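How does a phone know where your finger is?
By Kgomotso Masilela, for young readers from 7 years

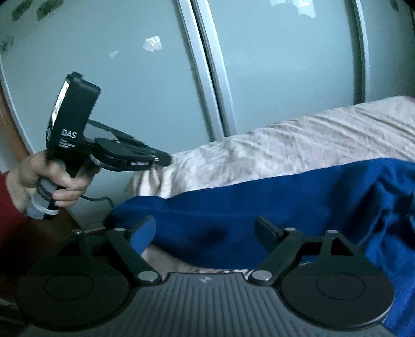 The glass that feels you

When you touch a phone, the glass does not move. You can press on it softly and the phone still understands. How is it possible?

Under the glass there is a very thin net of lines. You cannot see them, they are too thin and too clear. In these lines there is a little electricity, so little that you will never feel it.

Your body can also carry electricity. When your finger comes close to the glass, it changes the electricity in one place of the net. The phone looks which lines have changed, and so it finds the place. It is like the game where you say "B4" to find one square on a paper.

Why does it not work with gloves?

A thick wool glove keeps your finger too far from the net, and wool does not carry electricity well. Some gloves have special thread in the tips of the fingers. With them you can write a message in the snow and your hands stay warm.

Old phones had another way

In the first touch phones there were often two soft layers, one over the other. You had to push until the layers met. For this a small plastic pen was very good, and a fingernail too. But many of these screens could understand only one touch at a time, so it was difficult to make a picture bigger with two fingers.

Try it at home

Ask an adult for a phone and try to open a game with these things, very gently:
- the tip of your finger
- the rubber end of a pencil
- a piece of cooked sausage
- a dry wooden spoon

Write on a paper which of them worked. Afterwards please clean the glass with a soft cloth, specially after the sausage.

New words

Layer: one flat thing that lies over or under another.
Electricity: the power that makes lamps and phones work.

Next time in May: why does a battery get tired?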